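I sold my dining table in October for 80 dollars and bought a plainer one. Friends thought the old one had years left. It did, but it was glossy, and every fingerprint felt like a chore.
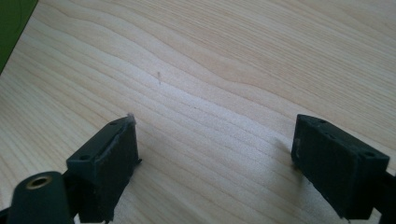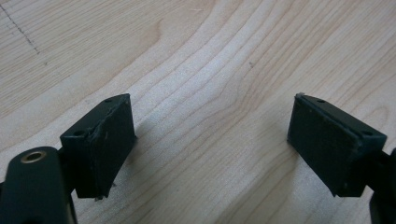
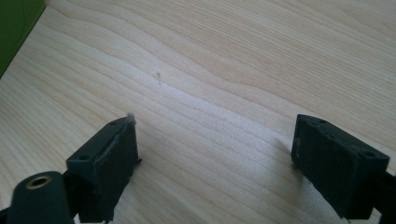

We buy furniture for guests and then live with it alone. I think a table should be chosen for a dull breakfast. Pale wood with a wavy grain gives you something to look at over toast – and a small dark speck doesn't spoil it.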